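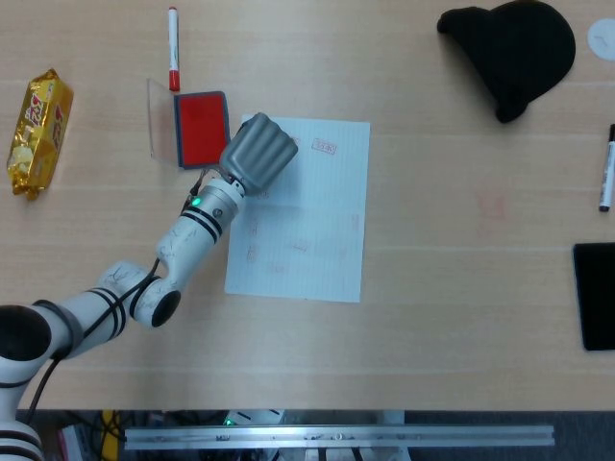

Curbridge should keep its front counter open. The town plans to close it in November and move permits, licenses, tax payments and records requests to a website and a phone line. I think that is a mistake, and I don't say so out of love for old office supplies. A red ink pad and a sheet of lined paper are cheap things, and a town could do without both of them by tomorrow afternoon. What a town can't easily do without is a place where a person with a problem can stand in front of a person whose job is to deal with it.

I'll start with what the plan gets right. Most people in Curbridge renew a dog license once a year and would be happy never to drive downtown for it. I'm one of them. I pay my water bill online and have for years. The new system, which the town is buying from a company called Dudier, will let people do that for nearly everything, at any hour. If the question were whether to have the website, I would vote yes and go home.

But the website and the counter are separate questions, and the town has tied them together. The budget memo treats the counter as the thing you give up to get the website. It says that 75 percent of routine requests could be handled online. I have no reason to doubt the number. It is the other quarter that I want to talk about, and the word "routine."

A routine request is one where the person already knows what to ask for. They know the name of the form. They know their parcel number, or where to find it. Their name is spelled the same way on every document they own. The website will work well for them, and the counter worked well for them too. They were in and out in a few minutes.

The hard cases are different. Razia Niazi lives two streets over from me. When her husband died, the house was in his name, the water account was in her father-in-law's name, and the tax bill was going to an address they had moved out of. She did not know any of this. She knew only that a shutoff notice had come. She went to the counter with a grocery bag full of mail and put it down, and the clerk went through it with her. It took most of a morning. By the end there was a list of what to file, in what order, and which office at the county to call.

I have tried to picture that morning on a website. The first screen would ask her to choose a service. She would have chosen water, because the notice was about water. The water page would have asked for the account holder, and she would have typed her husband's name, and the page would have told her there was no such account. After that there is a phone number. She might have gotten through. The person on the phone could not have looked inside the bag.

People who defend the plan say that this kind of case is rare. One by one, yes. Taken together they are a good share of what a town office does that matters. Somebody dies, somebody gets divorced, somebody buys a house with an old lien on it, somebody builds a shed on the wrong side of a line. These things happen to people who used the website without trouble the year before. We talk as if there is one group that is good with computers and another that isn't, and the second group is old and getting smaller. I'm good with computers. When my own property line was in dispute, I went to the counter.

We also have a neighbor to look at. Flanwood closed its counter before we thought of it. Anselmo Alvarado, who frames houses in both towns, told me he used to get a permit question answered while his truck was parked outside. Now he sends a message and waits up to 14 days for a reply, and the reply often asks him something the clerk would have asked in the first minute. Then he answers and waits again. He doesn't blame the staff. They are the same people as before, and he says they were always good. They are working from a queue, and a queue doesn't let you look at a drawing together and point.

His costs go up when he waits, and he passes them along to whoever is paying for the house. That doesn't show up in Flanwood's budget. The town saved money on the counter, and the public spent it somewhere else, in lost days and second trips and paying people to fill out forms for them. I've heard that there is now a storefront on Jadoon Avenue that will handle your town paperwork for a fee. I don't hold it against the owner. There was a need and he met it. But I don't think a resident should have to pay a stranger to deal with the government that resident already pays for.

The strongest argument on the other side is about money, and it deserves a straight answer. Faisal Hayat has made it at two meetings now and made it well. The counter takes 2 full-time positions. The town has roads that need work, and the roof of the library leaks. If you ask people whether they'd like a clerk behind a window or a dry reading room, many will choose the reading room, and I can't call them foolish.

My answer is that the work doesn't go away when the window does. Someone still has to read the forms that come in wrong. Someone still has to call back the person who gave up halfway. The memo assumes this will be absorbed by other staff, and I've worked in enough offices to know what "absorbed" means. It means it gets done late, by someone hired to do something else. If the town wants to cut a position, it should say which work it intends to stop doing, and let us argue about that.

I would also accept less than we have now. The counter is open all day, and for a lot of the day it is quiet. Cut the hours. Open it in the mornings, with one late afternoon a week for people who can't leave work. Train the clerks on the Dudier system so that anyone who comes in stuck can be helped through it on the spot and know how to do it the next time. One clerk could work the window while the other answers the online requests, and they could trade. That would save some of the money and keep most of the use.

There is one more reason, and it is harder to put a dollar figure on. Mudassar Jatoi sat on the planning board for a long time, and he once told me that the board learned more from the clerks than from any report. The clerks knew which form confused everyone. They knew that half of one neighborhood had gotten the wrong assessment notice, because people had been coming in all week holding it. A website can collect complaints, but only from people who are willing to write one. At a counter you hear from the people who would never complain, because they only came in to ask a question and the question tells you something is broken.

I have been on the customer side of these changes before, at the bank and at the clinic. Each time we were told that the old way would still be there for those who needed it, and each time it was there for a while, with a smaller sign and shorter hours, and then it was a phone number. The town at least is being open about what it is doing, and I give it credit for that. It also means there is still time to do something else.

The comment period is open until the council votes. You can send comments through the town website. You can also write them out and hand them in at the counter, and the clerk will take them. My neighbor Zubaida Bugti is 96 and has already dropped hers off. Mine went in the same day, and it says what I've said here: buy the software, shorten the hours, and leave the window where it is.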